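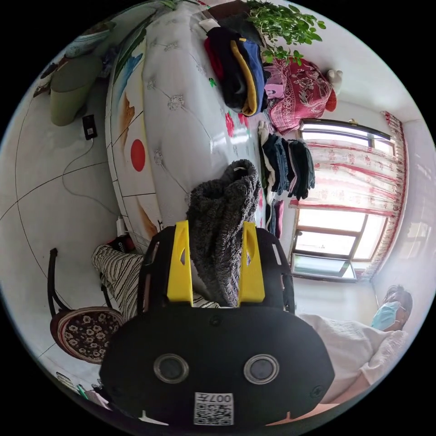

Dark gray knit, label end up, with the folded piles on the bed behind it.

Bed Laundry Notes, README

Hi, I'm Gemma Orlandini, and I look after this folder. It's a set of 3782 pictures of clothes being folded and sorted on a bed, plus the notes I typed up as I went through them (mostly at night, with tea, so forgive the typos). Hatem El-Sayed did the first pass on the labels and I did the second. We called the set Fivmont and the name stuck.

What's in the folder

pictures/ has everything, in batches of 30
notes.txt has my remarks, one line per batch
garments.csv has the garment type, main color and folded or not folded
skip.txt lists the ones I'd leave out

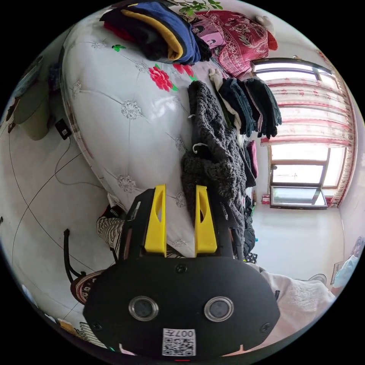 Color names gave me more trouble than anything else! Hatem writes "yellow" for anything yellowish and I'm fussier than that. The thick mustard layer in the stack with the black piece and the royal blue one is "mustard" in my column, and the blue stays "royal blue" so it doesn't get mixed up with navy. Bedding gets its own column, so please don't count the red and pink floral blanket as a garment (I did that for 20 rows in January and had to go back and fix them).

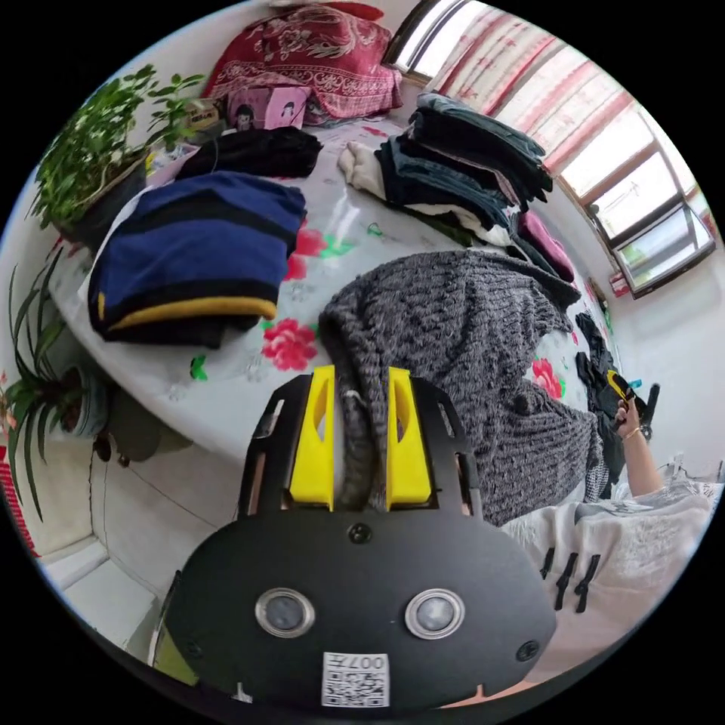 Knits are the hardest thing to call folded or not folded, and we argued over them a lot. My rule is that a sleeve tucked in on purpose counts, and a heap doesn't. So the fuzzy gray sweater lying loosely on the rose-print sheet goes down as "not folded", and the navy one with black stripes and the mustard trim is "folded". Denim is easy, I love denim. For tall stacks I label the stack as one thing and put the colors in the remarks.

Known problems

Batches named Turkell use the old color list. "Gray" and "grey" both turn up in notes.txt, so search for both. The first 3000 rows have been checked twice and the rest only once.

If you find a wrong label, add a line at the bottom of notes.txt with the batch number and your initials. I go through those once a month.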